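Tusov bedside set — README

Hello! I'm Analyn Rivera, I look after this dataset, and if something in here is wrong it's probably my fault, so write to me first.

Tusov is 693 episodes of a robot arm working at a bedside table in a mocked-up guest room. We keep two views of every episode, one from the head and one from the wrist, and a plain-text sheet of the house rules that were in force when it was recorded. Those rules are what most people email me to ask for, so I've pulled them to the top of the README where they should have been all along.

Last edited 25 Mar 2023.

The rules we work to

They grew out of a much longer document Edgardo Agbayani wrote for our old site at Perside. I cut it down to what people will read standing up with a coffee in one hand.

1. One person holds the stop button and does nothing else. No phone, no notes, no chatting to the operator.
2. Nobody steps inside the taped line while the arm is powered. If you dropped your pen in there, it lives there now.
3. Fingers closed before the arm goes anywhere below table height. An open gripper near a cable is a hook.
4. Coiled cords count as obstacles. Say out loud where they are before you start (yes, out loud, even if you're both looking straight at them).
5. Light things get a light touch. Come in from the side, make contact, pause, then decide.
6. A drawer may be open or shut at the start of an episode, but whichever it is goes on the sheet.
7. Anything on the floor goes on the sheet too, adapters and loose plugs included.

Rule 4 is the one people argue with. Jomar Dalisay thinks we should tidy every cord away and be done with it, and I do see his point, but real bedside tables have cords all over the place and a set without them wouldn't be much use to anybody. So the cords stay and we're strict about how we move near them.

What you get

Each episode has its own folder with the two videos, the arm's joint log and the sheet. 62 episodes ended with somebody pressing stop. They're all in there, marked "stopped" on the sheet, with a sentence on why. Please don't filter them out without looking at a few first — I find them the most useful part of the whole thing!

The splits were made by session and never by episode, so a table layout you trained on won't turn up in the test part with the remote moved two centimetres. Cherry Mae Castillo did the splits in February and her notes are in the splits folder.

Known problems

The clocks on the two views drift a little in long episodes. Use the joint log as your reference. Five sheets are missing the drawer entry and I've left them blank instead of guessing. Spelling on the sheets is whatever the person typed (I've seen "adaptor" and "adapter" in the same line).

Using it

Fine for research and teaching. If you copy the rules for your own lab, go ahead, but do change them to suit your room, and send me your version if you're willing. Bernadette Keane at Skedemport sent hers back with a much better wording for rule 5 and I pinched it.
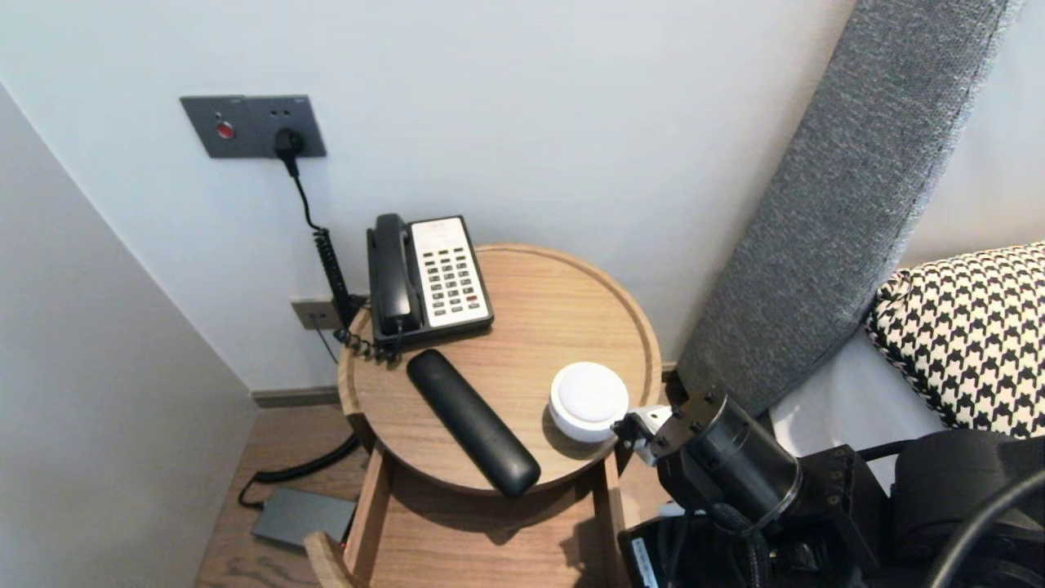
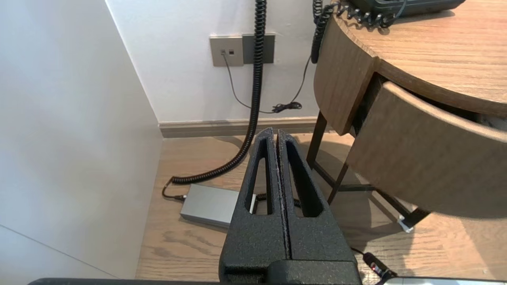 Bedside corner, head view first, then wrist view. Drawer partly open in both (rule 6).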